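Workshop > Notebooks > Matching and Safety

24 July 2020

Long day, so I'm getting this down before I go home and forget half of it. The main job was the reporting flow in the Umby app, meaning what happens when somebody taps "report this person" after a bad chat or a bad date. Filipa has been saying since January that it takes too many steps, and having gone through it myself this morning with a cup of tea and a stopwatch, I'm afraid she's quite right (sorry, Filipa!). You pick a reason, then a second reason, then you get a box for your own words, and only then does it offer to block the person. In the meantime they can still message you.

Piyumi pulled the reports from the test region for me: 1,437 started and roughly 200 given up on at the second list of reasons. I'd have guessed people stopped at the writing box, so that was a surprise, and a useful one.
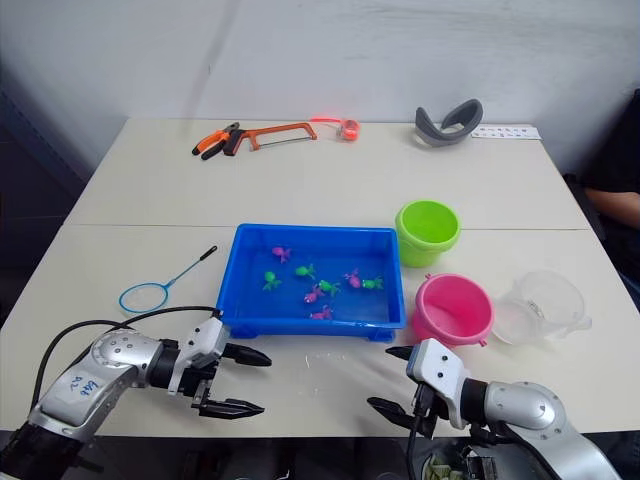
REPORTING AND BLOCKING

What we've agreed for now, after a good deal of back and forth at the whiteboard:

Block comes first. The moment you tap report, the other person can't message you or see your profile, and everything after that is optional. Apolinar worried that this would mean a lot of empty reports landing with the moderators, and it's a fair worry, so we're keeping the first list of reasons but making it short. He's drafting the wording over the weekend, bless him, and I've asked him to keep "made me uncomfortable" in as a choice all by itself. Plenty of people don't want to put a harder name to it, and I don't think we should make them.

The second list goes. The moderators can sort that out at their end, and Sulastri says they mostly re-sort it anyway.

Still open: what do we tell the person who has been reported? At present they get nothing until a decision is made. Rizal thinks that's right. I go back and forth on it, and I'd like to hear from the moderators before we settle anything.

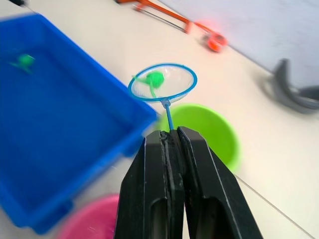

Jaramillo, July – notes from the call with the people who moderate for Truvside, written up by Sulastri and copied in by me so that we've got it all in one place. They look after a good 3,000 open conversations between them and were very generous with their time. Their biggest headache is the same as ours: someone gets banned, makes a fresh account with a new email address, and is matched with the very person who reported them. They now carry a block across to any account using the same phone number. It won't catch everybody, but it's a small change and we could have it in fairly soon, I should think. Sulastri has the longer version if anybody wants it.

They also read the first message of every report aloud in pairs when a case is borderline, which I thought was a lovely idea. Tone gets lost so easily on a screen.
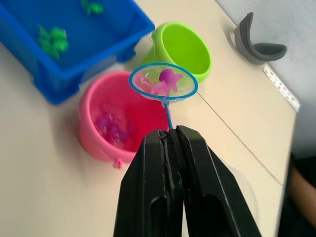
And they were firm that whoever takes the first report should stay with it to the end where possible, so the person isn't telling the same horrid story three times over. We can't do that with our present rota, but Piyumi is going to see what it would look like if we changed the handover.

Smaller things, while I remember. The "Report sent" page was showing the old address for the help team, now mended. Menus on the smaller phones still hide the block button under the keyboard, and I couldn't make it happen on mine, so Rizal is lending me his. There are 59 saved replies in the moderators' folder and a fair few of them say sorry in a way that doesn't sound sorry at all. I'd like to rewrite those with Filipa on a morning when we're both fresh.

To do next: the new order of screens on the test build, Apolinar's wording in, then ask Piyumi to run the same count again.

4 comments | 2 shares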